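Fitting a Wemard plastic housing

Clear the work surface before you start. A plain white board or tabletop is best, as small parts and chips of plastic show up against it. Push loose sleeves back from the wrist and hold the block by its sides, leaving the upper faces free for inspection.

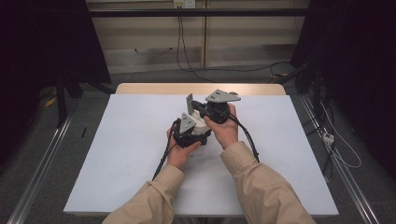

Check each mating edge for flash. Trim with a sharp blade held flat to the part — do not sand, or the fit will loosen. Wipe off the dust with a dry cloth.

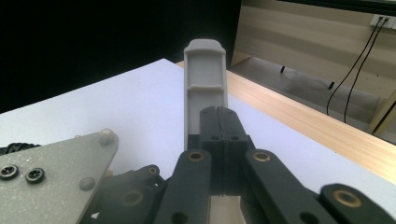 Orientation matters when the cover goes on. Stand the part upright and turn the recessed face toward you. The raised rails run up both sides, and the ledge across the recess is the reference for the cover: seat its lower edge there, then press along each rail until it sits flush. If it rocks, remove it and check the ledge for flash.

Dilwyn Lewis, February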